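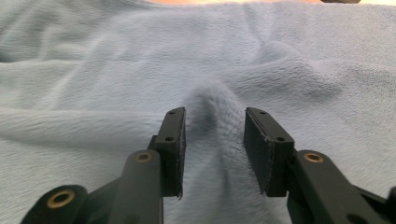
Marlene Albers had been told the blanket drive would peak in the second year and then quietly die, and she would like it noted that she was told this by several people, all of them warmly dressed.

Harms Linen Exchange Opens Fifth Season, Still Accepting Your Guest Room

November | By the Harms press desk
Print this page | E-mail this page

HARMS – The Harms Linen Exchange will reopen its doors at 9 a.m. on the first morning of the month, with 3000 blankets, throws and bath sheets washed, folded and ready to go to households across the Umel valley. Anyone may take what they need. No forms, no proof of address, and no speech about the history of the exchange, although one is available on request.

Last season the exchange ran out of double-size blankets in 13 days and finished the winter with a remarkable surplus of fitted crib sheets. Residents with large beds are asked to come early. Residents with cribs may come whenever they like, and bring a van.

New this year is a second pickup point in Skarko, in the former shoe shop next to the bus station. It will keep the same hours as the Harms counter, 9 a.m. to 5 p.m., and will stock the same goods, minus the curtains. Skarko was offered the curtains.

Washing has moved to the Tradano laundry, which has given the exchange use of 2 large machines overnight. Donors can now hand in items unwashed, a change from earlier seasons that many donors had already adopted on their own initiative.

Blankets, towels, flannel sheets and pillowcases are welcome in any color. Small holes are fine and will be mended. The exchange can't accept pillows, electric blankets, carpets, or anything that has recently been under a car. Bags should be tied and left inside the door, where it is dry, and not against the door, where it is Umel.

"We get asked if people feel awkward coming in," Albers said. "They feel awkward for a minute, and then they see the crib sheets."

Both counters stay open through the end of March. Questions can be put to the staff at either one during opening hours.

Shares: 13 | Comments: 2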